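4.2 Finger pad comparison on small accessories

The second set of trials compared two finger pads on the same hand-held parallel gripper. Pad A (Clesten) has a fine surface texture and a soft backing. Pad B (Irska) has a coarser texture and a stiff backing. Small accessories were chosen as test objects. They are thin, they change shape under load, and several of them tangle with one another. The objects were laid out in a shallow white tray on a padded stool in a furnished living room. The operator approached each object with the fingers open and closed them at a steady rate.

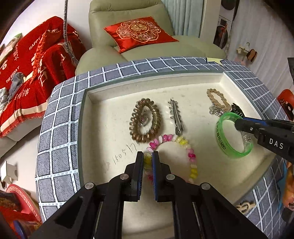 A beaded bracelet gives way as soon as one side of the loop is pinched, so the grasp point moves during closure. With Pad B, beads tended to roll out of the contact area before the loop left the tray. Pad A failed in this way in 2 of 19 attempts and Pad B in 4 of 19. The difference is too small to support a ranking. Rigid bands behaved differently: the main source of error was finger height, and a low approach caused the fingertips to touch the tray floor before closure was complete. Attempts with early floor contact were logged separately and repeated after the wrist camera had been realigned.

Figure 6. Open fingers over a green transparent bangle near the front edge of the tray, with other accessories in place.
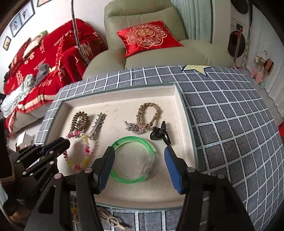 4.3 Controller Settings

Closing force was limited by the Orura controller, with the limit fixed at 13 N for all objects.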